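Small Shelves, Big Difference: How Kids' Bookshelf Design Affects Tidying Up

Final report, Furniture and Everyday Objects elective

13 comments 227 shares

1. Why we picked this

Our group wanted a project on furniture that people overlook, and children's bookshelves won the vote almost right away. All of us remember having one. Most of us also remember that the books never stayed on it! We wanted to know if the shape of a shelf changes how easily books get put back, and we ended up with far more to say than we expected in September.

The question we settled on was: does a low, open, two-board shelf get filled more neatly than a tall narrow one, and does color on the boards help?

2. The shelves

We worked with small shelves, the kind that sit on a table or a low cabinet and hold picture books and a few thicker volumes. Our tall narrow one was a secondhand Cordier with four boards, all plain. The low open ones had two boards each. We loved the colored ones from the start. When each board is its own color, you can say "big books on pink, little books on blue" and the rule is learned before you finish the sentence.

The side panels turned out to be a bigger topic than we planned for. A straight panel holds up the last book in a row very well. A rounded panel looks friendlier, and there are no sharp corners at face height for a small child, but a thin book at the end of the row can slide past the curve. We spent a whole afternoon on this and filled nine pages of the notebook with it.
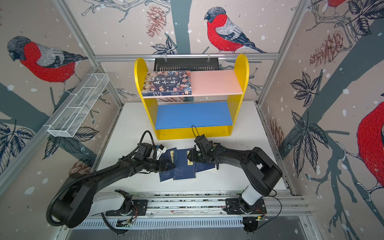

Laying a book flat is the other thing we kept coming back to. Before we started, we all thought of flat books as the messy option. After trying it many times we changed our minds. One large book lying flat takes up half a board on a small shelf, but it stays where you put it, and its cover faces up so you can find it again. History books and atlases are heavy and awkward to stand upright when nothing is next to them. Flat is a good place to start, and then the upright ones can lean against the stack.

3. What we did

We collected 69 books from home and from the Lovosdale branch library sale, sorted them by height, and did rounds of shelving. In each round one person took a mixed pile from the table and put the books away while another kept time and wrote down every book that fell, slid, or had to be moved again. We did rounds with a rule (by size or by color) and rounds with no rule at all.

We used the Flakik method for scoring neatness, which our instructor introduced in the second unit. It gives points for spines facing the same way and takes points off for anything sticking out over the front edge. It's a little fussy, but it made our arguments shorter.

4. What we found

The low open shelf was easier in nearly every round. You can see both boards at once, and there is room for your hand above the books. On the tall Cordier, people kept hitting their knuckles on the board above, and then they would give up and stack books on top.

The color rule helped a lot with mixed piles and hardly at all when the books were already the same size. That makes sense to us now, but it was a fun surprise when the scores came in.

The base mattered too. A shelf with a short base under the bottom board keeps the lower books up off the table, so crumbs and spilled water are less of a problem. We'd like to see that on more kids' furniture.

5. What we would change

We would use more thin paperbacks. Our pile had too many hardcovers, and hardcovers are forgiving. We would also test with actual children, which we did not have permission to do this time. And we'd like to try the clip-on Zodgate bookend on the curved panels, because the sliding problem is still bugging us.

Filed under: student projects, furniture
Share 227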